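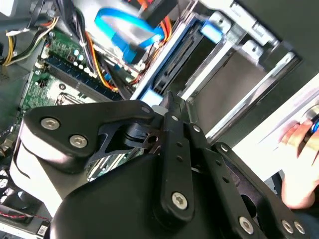 Ruststead and the Zelamine memos: should they have gone up unredacted?
Forum: Secrecy, Leaks and Press

tollbridge
Ruststead put the Zelamine memos online in May, all 243 of them, and I have now read most of the set. For those who skipped it, they are internal memos from Wanudton, the contractor that ran visitor screening for the state under the Zelamine contract. The main finding holds up. Wanudton was keeping license plate records long after it told the legislature they were being deleted.

What bothers me is that names of low-level staff were left in. Schedulers, a front desk person, people who were copied on a memo about parking. None of them made the retention decision. Ruststead's note says it removed home addresses and phone numbers and left everything else "in the interest of completeness." I don't think completeness covers this.

hollis_p
Disagree. Once you start blacking out names, someone has to pick which names, and that someone is now editing the record. I'd rather have the whole thing and judge for myself. The last time a site did a careful redacted release, readers spent months arguing that the good parts were under the black bars.

tollbridge
Every editor picks. Ruststead picked when it took the addresses out. So the line already exists and we're only talking about where it goes.

quarto
The names did matter in one place. Memo 28 is the one where a scheduler asks in writing whether the records were supposed to be gone by then. She gets no answer. If her name is blacked out, you can't tell it's the same person who was moved to a different office in the later memos. That's a big part of the story.

Vernal
You could call her Employee A all the way through. Court filings do it all the time.

quarto
Fair, I hadn't thought of that. It would have worked for her. I'm less sure it works for the managers.
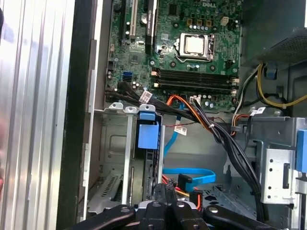

marrowfat
Has anyone looked into who gave them the memos? The cover note says "a person with lawful access" and leaves it there. Wanudton was in the middle of losing the contract to a competitor at the time. If the source was the competitor, I want to know that before I pass this around as a public service.

hollis_p
Does it change what the memos say?

marrowfat
It changes which memos we got. A set can be genuine and still be picked to make one side look bad. There's a gap in the numbering right where the state's own contract officers should be replying.

tollbridge
I noticed the gap too. I took it as missing replies and nothing worse, but I can't rule out what you're saying.

Vernal
The Iyengar review had the same problem with its appendix. The authors just said on page one what they didn't have. It cost them 2 sentences. Ruststead could add a line like that today.

hollis_p
I'd support that. I still wouldn't take anything down.

marrowfat
Taking the names down now does nothing anyway. Copies are all over the place. The file had roughly 1000 downloads on the first evening by Ruststead's own counter.

tollbridge
It does a little. The Ruststead page is what comes up when you search one of those people. A mirror on page nine of the results isn't the same to somebody applying for a job.

I wrote to Cauã Fontes, who edited the release, and got a reply this morning. He said I could share it here. I've sorted it by topic and put the longer parts in my own words.
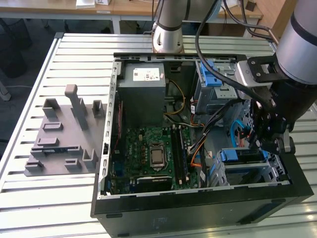
On the names

Fontes says they talked about it for a long time and were split. He would now use labels for anyone below manager level, and he is asking the others at Ruststead to agree to a second version. The first would stay available on request.

On the source

He won't say anything beyond the cover note. He did say the source had no money from a competitor "to our knowledge" — his words.

On the gap in the numbering

They never had those memos. He agrees the page should say so.

hollis_p
"Available on request" is the part I don't like. Request from whom, and who gets told no?

marrowfat
And "to our knowledge" is carrying a lot there. Did they ask?

tollbridge
I'll ask him both. If there's an answer I'll post it in this thread.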